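Trirkel 3 moves message history off the phone, adds Linux client

Fondireck has begun rolling out version 3 of Trirkel, its cross-platform messaging application, with a rewritten sync engine and a desktop client for Linux. The Android and Windows builds went live Saturday. The iOS build is in review and is expected later in March.

The main change is in how message history is stored. Up to version 2, the phone held the only complete copy of an account's history, and desktop clients pulled from it over a relay connection. If the phone was off or out of coverage, the desktop client showed cached messages only. Version 3 keeps an encrypted copy on Fondireck's servers, and each linked device fetches from that copy directly. Keys are generated on the first device and passed to others by scanning a code on screen.

"The relay design was fine when most people had one phone and one laptop," said Severino Calvo, who leads client development at the company. "With four or five devices on an account it fell apart. We were resending the same attachments over and over."

Existing users are asked to migrate the first time they open the new version. The process runs in the background and can be paused. Fondireck says an account with 740 MB of history took nearly 2 hours to move over a home connection in its own tests, with most of that time spent re-encrypting attachments. Text messages are moved first and become available on other devices within minutes.

The Linux client is offered as a single package and supports text, voice calls and file transfer. Video calls are disabled in this release. Screen sharing works under X11 but is marked experimental under Wayland, where users have to grant access again each time a share is started.

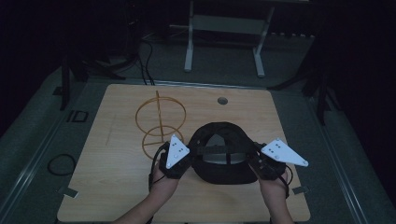
A black VR headset on a light wooden tabletop, with tracking devices worn on both hands.

File transfer has also been changed. Uploads are now split into blocks and resume after a dropped connection, where the older clients restarted from zero. The size limit per file is the same as before. Image compression can be turned off per conversation – a setting that was previously global and could be changed only on the phone.

Administrators using the business edition get a new device list showing the last sync time for each linked client, along with remote unlinking. Audit logs can be exported as CSV. Ezequiel Arroyo, systems manager at the logistics firm Bermúdez, which has 186 accounts on the business edition, said the company tested the beta on its warehouse desktops before agreeing to the upgrade.

"Unlinking a lost phone used to mean opening a ticket," Arroyo said. "Now it is a button. We still want group policies for file retention, and those are not in this build."

Version 2 clients will continue to connect but cannot read history stored by migrated accounts, and they will receive security fixes only. Bots built on the Brutgate interface keep working without changes, although developers who depend on delivery receipts are advised to check the release notes, as receipts are now sent once per account and no longer once per device.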